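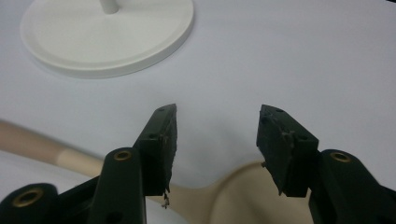
Why not just buy softer pads, Bartoš wanted to know from the other bench, and would I please stop gluing things to a perfectly good gripper. Fair question! I wrote back that the stock pads from Pralier are fine for boxes and blocks, but they skate on anything smooth and round, and smooth and round is most of what lives in a kitchen drawer. So the gluing goes on.

June, evening session, shared bench at Plarden

Gripper rev is still the black two-finger one with the brass bushings in the linkage. I'm really happy with those bushings. The old arms ran plastic on plastic and had play you could feel by hand, and now the whole thing closes with a nice even drag. 500 open/close cycles on the bench supply with nothing held, then another 500 with a foam block between the fingers. No binding. Checked the pivots with a fingernail afterward and couldn't feel any slop (not a measurement, I know, will borrow the dial gauge).

Pads are where it gets messy. The inner faces are rough and the left one has a brownish tuft hanging off the bottom of the pad. The right has some pale stuff stuck to its front face, which I want scraped off before the next round. Loose fibers matter more than I thought they would - anything dangling under the finger touches the object before the pad does, and with something light that could be enough to shift it.

Things to try on the pads:
- trim the left one flush with a fresh blade, don't pull at it
- clean both faces back to bare finger and start over with thin rubber sheet
- use the small holes near the tips for a screw or a bit of wire, so the pad edge is held down and the glue isn't doing all the work

I like the last one best. The holes are there anyway.

Motor side: current limit is at 200 in the Wokley config, down from the default. It stalls gently now and the controller doesn't trip. Tried 30 for fun and it could barely close on air, so there's a lot of range to play with in between. Would love a proper curve of limit against squeeze force. A kitchen scale and a free afternoon should do it.

Approach notes, mostly for whoever has the bench next. Come in over long round things with the fingers wide and the handle running between them, not under one of them. Go slower than you want to for the last bit. Pale objects on the white top are hard on the eyes too, and I keep misjudging where an edge is. Going to try a sheet of dark card under everything.

Blade, rubber sheet and the short screws are in the top tray. Leave the current limit where it is, please, or write the new number here.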